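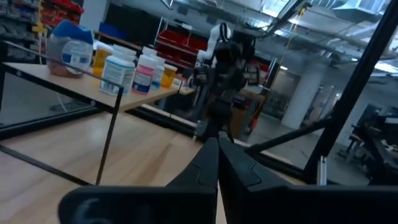
Ticket 655: Bikes fall through the second tabletop at Sultamwood

Status: open, waiting on one more test
Product: Modska track editor
Track: Sultamwood (supercross, stadium base)
Opened: Wed 18 September

What's going wrong

Hello all, and thank you in advance to whoever picks this one up, as I know the queue is long at the moment. I've been building a stadium track called Sultamwood on and off since January, and it has been a lovely thing to work on right up until this week. The trouble is with the second tabletop, the one straight after the whoops. If you jump the whole thing and land on the down ramp, all is well. If you come up short and touch the flat part, the front wheel sinks in, then the back wheel follows, and you end up under the track looking up at the stands from below. It's quite peaceful down there but it does rather spoil your lap!

It doesn't happen on every lap, which has made it a pain to pin down. I rode 29 laps on purpose coming up short each time, and dropped through on 4 of them. The AI riders seem to manage it as well, and once one of them goes under, the others bunch up behind the whoops as if they're waiting for a bus.

What I've tried so far

I rebuilt the terrain from the height map and loaded it again. No change.

I took out all the decals on that straight, including the dirt streaks I was so pleased with, because I had a notion that one of them was sitting under the surface and confusing things. No change, and I've put them back in.

I swapped the tabletop for a plain one from the Melnychuk jump pack, the same length and height. The bikes still fell through, but a little further along, nearer the down ramp. That made me think it was something about the spot and not the jump.

I moved the whole jump forward by two bike lengths. This was the first thing that did any good. I rode a fair few laps after and stayed on top each time. Sadly the rhythm is ruined with it there, as you can't double out of the corner any more without landing on your nose, so I don't want to leave it like that.

Reply from support

Thank you for such a thorough write-up, it has saved us a lot of back and forth. We loaded your track and rode it ourselves, and yes, we went through the floor as well, on the third lap.

Your guess about the spot looks right to us. The terrain in Modska is stored in square tiles, and your tabletop sits right over the line where two of them meet. Normally that's no bother at all, but yours are set to different detail levels. The infield tile is on high and the one beside the whoops is still on medium, so the two edges don't quite match and there's a thin gap between them. A wheel that comes down hard just there can slip into it.

Please could you try these, in this order:

Save a copy of the track under another name first.

Open the terrain panel and click on the tile next to the whoops. Set its detail to high, to match the infield.

Press Stitch Edges. It can sit there looking frozen for a minute or so on a big track, so do leave it be.

Put the tabletop back where you had it, then rebuild the collision layer. Saving by itself won't do this.

Reply from the track's author

That sounds very promising, thank you. I'd completely forgotten that I'd changed the infield tile, but I remember now, it was when I was trying to get the start gate area to look less lumpy.

I've followed all the steps with the tabletop back in its proper place. Stitch Edges did take its time and I very nearly closed it, so I'm glad of the warning. I've ridden another batch of laps, short on every one, and haven't gone under. The rhythm is back too, and you can double out of the corner again, hooray.

One small thing has cropped up. There's now a faint ridge across the track where the tiles join. You can't feel it on the bike, but it shows as a pale line in the replay camera. Is that to be expected?

Reply from support

Glad to hear it's holding. The pale line is only the shading and won't affect riding. Smoothing over the join with the soft brush on its lowest strength should hide it, but please rebuild the collision layer again afterwards.

We'd like to keep the ticket open until it's been raced online with a full gate, as that puts much more strain on the surface than one rider does. Are you planning to run it on the Uso server at all?

Reply from the track's author

Yes, it's down for the next race night on Uso. I'll do the brushing and the rebuild before then, and post the replay here once we've run both motos.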